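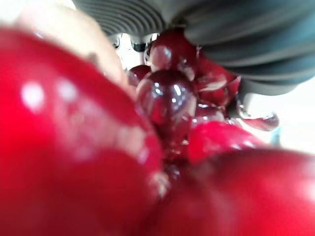
Mirnthorpe Opens Second Round of Fruit-Handling Recordings

2019-06-05

Mirnthorpe has begun the second round of its Brulus project, which gathers examples of fruit handling for a learning system. The plan calls for 2000 recordings, each no longer than 30 seconds. Training on the new material is scheduled for October.
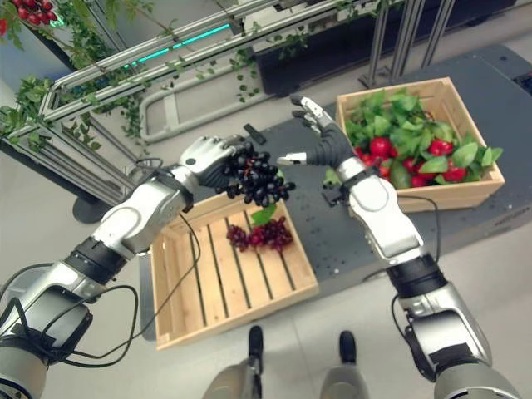 Dark grapes held by the stem over a wooden crate during Brulus recording work.

Results will be published by Mirnthorpe.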